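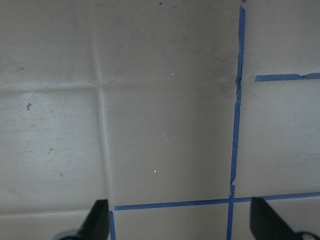

When the fixed rate runs out

Mohcine Berrada has spent most of his working life talking to people about their mortgages, first at a bank branch and now as a debt and budgeting adviser at Preslow, a small money advice service. His phone starts ringing at nine and the calls have changed, he says. A few years ago most were from people who had already missed payments. Now many come from households that have never missed one and can see the month when they will.

"They have the letter from the lender," he says. "The fixed rate ends in April, say, and there is a new monthly figure in the second paragraph. They read that figure and stop reading. The rest of the letter usually has the useful part."

The useful part is the list of what the borrower can do before the date arrives. Many lenders will let a customer reserve a new rate months ahead and swap it if a cheaper one turns up before it begins. Berrada thinks too many people wait.

"If you can book something and walk away from it later without a fee, book it," he says. "Ask about the fee first. Get the answer in writing."

His second question to callers is about savings, and he says it surprises them. People with a higher payment coming often want to throw everything they have at the balance to bring it down. He asks them to hold off until they have worked out what an ordinary bad month would cost.

"I had a couple with 2000 in an account and they were going to put all of it into the mortgage," he says. "It would have taken a few dollars off the payment. Then the car goes, and they're borrowing on a card at a rate far above the mortgage. I told them to keep it where it was."

He is less firm about people with larger sums. Someone with 6 months of spending set aside may do well to pay some of the mortgage down, he says, particularly if the savings account pays less than the loan charges. He tells them to check whether the lender caps overpayments, and to make the payment before the new rate is set if a smaller loan would move them into a cheaper band.

Extending the term comes up in almost every conversation. Stretching a loan by up to 5 years can bring a payment back to something near the old one, and Berrada does not try to talk people out of it. He does make them look at the total.

"I write both numbers on the same sheet. What you pay each month, and what you pay by the end," he says. "Some people look at it and go ahead, and that's fine. They have to eat this year. But put a note in the calendar to look at it again when your pay goes up. A lot of terms get extended and then forgotten." 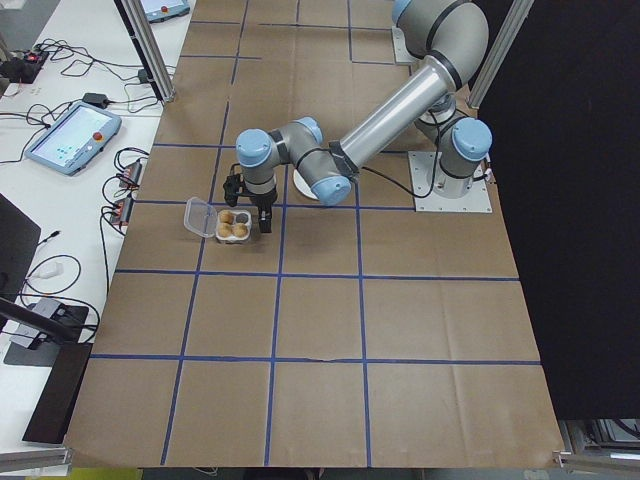
Tape lines across the covered work table.

Asked about switching to interest-only payments for a while, he is more cautious. It can help a household through a short gap, such as a parental leave or a job that starts in the summer. He says it does little for someone whose income and bills are simply too far apart.

"Then you have a different problem, and a few months of lower payments won't touch it," he says. "We go through the whole budget. Sometimes we talk about selling. I'd rather talk about that early, while the person still gets to choose the timing."

His colleague Anika Pennington handles the calls from renters, and the two of them compare notes at the end of the day. Landlords have mortgages too, she points out, and when those are renewed the increase often reaches the tenant.

"People ring me and say they don't have a mortgage so they thought they were safe," Pennington says. "I ask when their lease is up and we start from there."

Both advisers say the first call matters more than what is said in it. Lenders have more to offer a customer who gets in touch before a payment is missed, and a missed payment can stay on a credit file for years.

Berrada suggests having three things on the table before picking up the phone: the lender's letter, the last pay slip and a bank statement that covers a full month. He also suggests writing down the name of whoever answers.

"You may have to call back," he says. "You usually do."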